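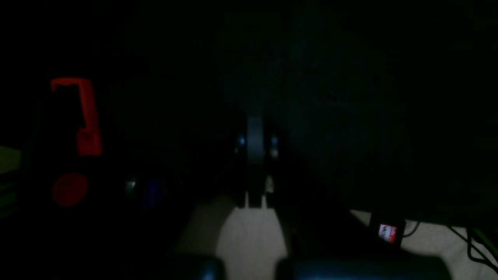

Chapter 2. Folding Knit Garments on a Flat Surface

Lighting is the first condition to set before a shirt is folded. A fold line is judged by the shadow it throws, and a weak or one-sided light hides half of the surface. In near darkness a red disc or a pale tabletop can still be made out, but a shallow crease in cotton cannot. The exercises in this chapter call for 500 lux at table height, measured with the lamp in its working position.

The cover cloth comes next. It should contrast with the garment and grip it slightly. Lay the shirt sideways, with the collar at one end and the hem at the other, and smooth the body from the hem toward the neck.

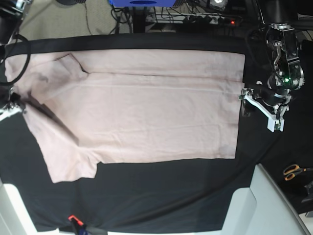
Knit fabric stretches under the hand, so pressure is kept low and even. The hem end usually squares up first – the collar end has more layers and takes longer.
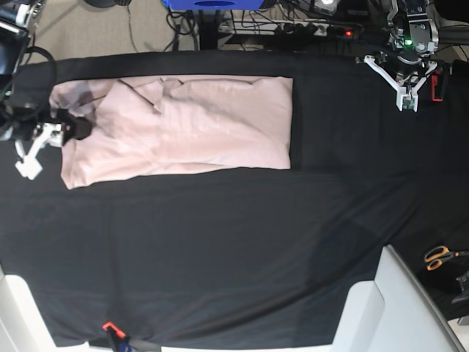

Fig. 2.1. Pink shirt, partially folded: straight edge at right, rumpled layers near the neckline.

Creases left at this stage are carried into every later fold. Lift the layer, let it relax, and lay it down again. Pressing a wrinkle flat with the palm only moves it. The Lekau method, covered in Section 2.3, corrects the neckline before the sleeves are turned in.

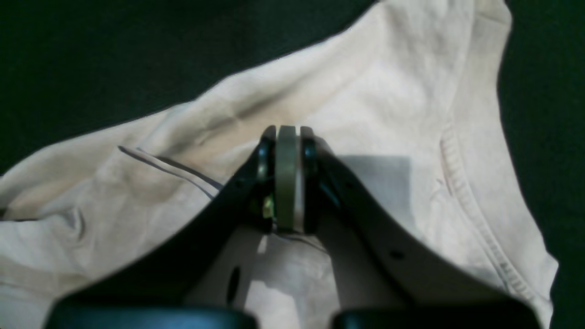 Märta Engström objects that the sleeves should be turned in first, as a loose sleeve drags the neckline out of line each time the body is moved. Both sequences are tested in Exercise 2.1.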